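Kimbridge Wall Map Set: Population and Development
Item 477 | Ships rolled in a tube

I've been making maps for teachers, map nerds and people with one big empty wall for a long time now, and this is the set I get the most mail about. It started as a single sheet showing how crowded the world's districts and provinces are, and then I couldn't leave it alone (my wall at home can confirm). Now there are three sheets, and they're meant to be read side by side.

Sheet one is population density, broken down below the country level wherever I could get decent numbers. Sheet two is life expectancy. Sheet three is years of schooling. All of them use the same base map and the same scale, so you can put a finger on northern Brazil on one and find it in the same spot on the next — it sounds like a small thing, but try doing it with maps from two different publishers!

I went with the Nishimura projection for this edition. It's gentler on the high latitudes than what most of us grew up with, and Africa gets the room it deserves. Greenland fans, I'm sorry.
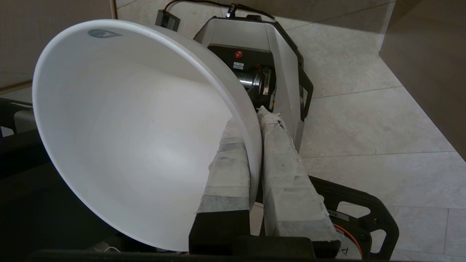

Can I buy the density sheet by itself?

The three sheets are sold as a set only, but the density map also comes as a smaller desk version under the name Pikeo, folded, with the same colors and the same legend.

Colors took me most of October. I wanted steps you can tell apart from the back of a classroom, and I wanted them to hold up for people who have trouble with red and green. What you get is a run from pale yellow to deep blue, with gray for places where the data was missing or too old to trust. I'd much rather leave a gray patch than guess, and there are a few of those, mostly where there hasn't been a census in ages.

The paper is Pidwood matte, which is heavy and doesn't throw glare under ceiling lights. You can write on it in pencil and erase it later if you go easy. Please don't use tape on the front! Pins or a hanging rail work fine, and there's a blank margin on all sides so you won't be poking holes in New Zealand.

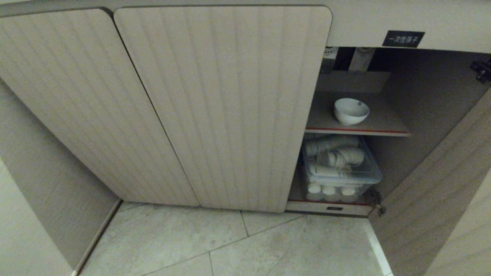
Lower cabinets, one door open.

What's in the tube: the three sheets, a printed index of regions, and a booklet of about 29 pages with my sources and some classroom questions. The booklet is where I get to ramble about why two neighboring provinces can look so different on schooling and nearly the same on life expectancy. Skip it if you just want something nice over the couch.

Country borders follow the lines in common use, with disputed ones dashed. I know that won't please everybody, and I do read the letters.

If a sheet shows up creased, write to me within 2 weeks with your order number and I'll send another one. Let the maps lie flat overnight under a few books before you hang them — they've been curled up in that tube for a while and they'll fight you otherwise.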